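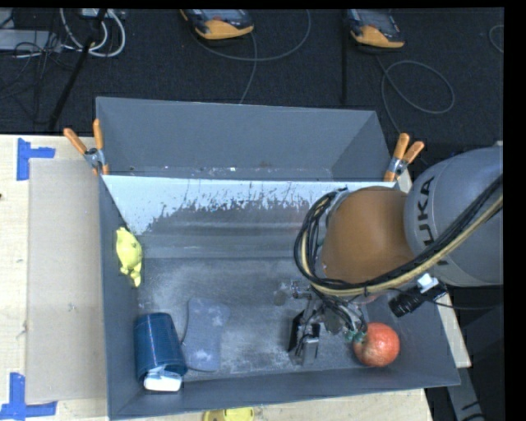

Cluvlow Repair and Lending Room: Progress Report, Second Period

Prepared for the Amside Neighborhood Fund by Ravinder Girard, project lead

Where we are

The short version is that the lending room is open, people are using it, and the roof is still the roof. The longer version follows, with the spending notes at the end where I assume most of you will start.

When the Fund agreed to support us, the plan was to lend household tools out of the old print shop on Erkholm Street and to run a repair bench two evenings a week. The lending side has gone better than planned. The repair bench has gone the way repair benches go. We now have 518 registered borrowers, against a target of 1000 by the end of the grant. I wrote that target in a cheerful mood last spring and I am not asking to change it, but I would like it noted that I have met my own optimism and we are no longer on speaking terms.

Lending

The catalog stands at 98 items. Top of the list, by a wide margin, is the carpet cleaner, which has been out nearly every week since we bought it and has a waiting list longer than the one for the dentist across the street. After that come the tall ladder, the tile cutter and the pressure washer. The sewing machines are steady. The pasta maker has been borrowed twice, both times by me.

Returns are mostly on time. We dropped the late fee in March after working out that collecting it took more staff time than it brought in, and that people with a fee hanging over them tend to keep the drill forever out of embarrassment. Now we send a text message that says someone else is waiting. Guilt is cheaper to run than a cash box.

Two items have been lost for good: a hedge trimmer and a stud finder. The borrower could not find the stud finder. I have resisted putting this on a sign.

Repair bench

Aarne Rantala has run the bench since it opened and has now trained four other people to the point where he will let them use the soldering iron without standing behind them. Lamps, toasters and vacuum cleaners make up most of what comes in. We turn away microwaves and anything with a gas line, and we have started turning away printers, on the grounds of morale.

The original proposal said we would hold a beginners' class every month. We held it in four of the six months. One was lost to the flood described below, and one to a sign-up form that, through a setting I had not noticed, told everyone the class was full. Aarne sat alone with a box of practice plugs for an hour and a half. He has been gracious about it and mentions it only when I ask him for something.

Class feedback has been good. The main complaint is that the stools are too low for the bench, or that the bench is too high for the stools, depending on who filled in the card. We have ordered taller stools.

The building

In February the gutter at the back let go and the stockroom took in water along one wall. Nothing on the upper shelves was touched. On the lower shelf we lost two extension leads, a box of sanding paper and the entire first print run of our leaflet, which listed the wrong opening hours anyway. The landlord has fixed the gutter and has promised to look at the roof. He has looked at it. We are now waiting for the part that comes after looking.

Insurance paid for the stock but not for the days we were closed. The closure accounts for most of the dip in new borrowers you will see in the attached sheet.

Money

Spending is slightly under budget for the period. Tools came in below estimate, since several of the bigger items were donated. Heating came in above it, because the print shop was built by people who did not feel the cold. I would like the Fund's approval to move the unspent part of the tools line to heating before next winter. A one-page request is attached, and it is the same form as last time, with the same box for "innovative outcomes." I have written "warmth."

What comes next

Saturation leafleting on the Erkholm side begins in May, with the correct hours. We plan to add a Saturday morning session if we can find a second person to hold keys. Aarne wants to start a bench night just for bicycles and has already cleared a corner for it, so I am treating this as a decision that has been made.

We are also talking to the branch library about letting people reserve tools at their front desk. They are keen, apart from the question of where a ladder would go. A floor plan has been requested.

Questions about the figures should come to me. Questions about the toaster you left in January should go to Aarne, who has it ready and would like his shelf back.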